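I want to write a few posts about the lake under Arkavard, because my neighbours in Stosholm ask me every day if they should leave. I am a retired surveyor and I live 17 kilometres from the crater. I am no scientist, please keep this in mind.

First, what has happened. The monitoring station on the east shore shows that the water level went down by 82 centimetres between February and April. There was normal rain in this time, even a little more than normal. So the water went somewhere, and the question is where.

People here remember the old eruption from the stories of their grandparents, and in those stories the lake "drank itself" before the mountain woke up. I have heard this story in three different versions. In one of them the fish walked.

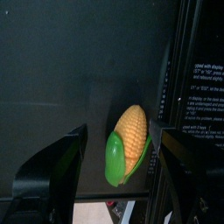 A crater lake can lose water in more than one way. It can evaporate faster when the bottom is heated from below. It can also leak through a new crack in the rock, and this can happen after a small earthquake with no magma moving at all. Many of you asked me how the inside of the mountain looks, so think of the toy corn with the green leaves round its lower part. The yellow cob is the old hard lava plug, standing almost straight, and the leaves are the softer ash layers which lie against it. Water finds its way between the leaf and the cob. It does not need to break the cob.

In our mountain this border between hard and soft comes out on the south side, above the village of Poon. There are springs there. If the lake is leaking, I would expect the springs to become stronger.

And are they stronger? On Wednesday I walked up to see. Two of the springs were as always. The third one, the one by the sheep fence, was brown and made much more noise than I remember from last year. I put my hand in and it was cold.

Cold is good, I think. Warm spring water would worry me much more. But my hand is not an instrument, and one visit is only one visit.
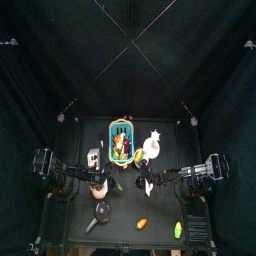
The earthquakes. The public list has 169 of them for the last month. This number goes round in the village chat with a lot of exclamation marks, so please look at the list yourself. Almost all are so weak that you cannot feel them even if you lie on the floor. I felt one, at night, and at first I thought it was the washing machine.

What matters more than the number is the depth. If the quakes come closer and closer to the surface from one week to the next, then something is perhaps rising. I made a drawing of the depths on squared paper and I do not see such a line. They are spread like spilled rice. Someone with better education may see more in it than I do.

About gas: I cannot say anything. The gas meter on the north rim has sent no data since the winter storm. I wrote to ask when it will be repaired and the answer was "when the road is open". The road is closed from the tunnel.

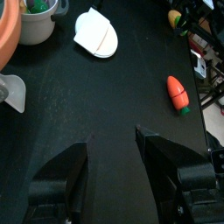 Now to the question of leaving. The warning level was not changed. There are 3,000 people in the valley and only one bridge, so if everybody drives away on the same evening because of a message in a chat, the bridge is a bigger danger than the lake.

What I did at home: filled two canisters with water, put the papers in one bag, bought masks against ash, and parked the car with the nose to the street. My wife says I should have done it ten years ago. She is right.

Somebody asked about Wamum, the campsite on the west shore. It is open, but the lower path to the water is closed. The mud there is fresh and deep where the lake was before. Please do not let children or dogs go on it. It looks dry on top and it is not dry under.

I will go to the springs again next week and take a proper thermometer with me. If you live in Poon and your well water changes colour or smell, write to me, and please say at what hour you saw it.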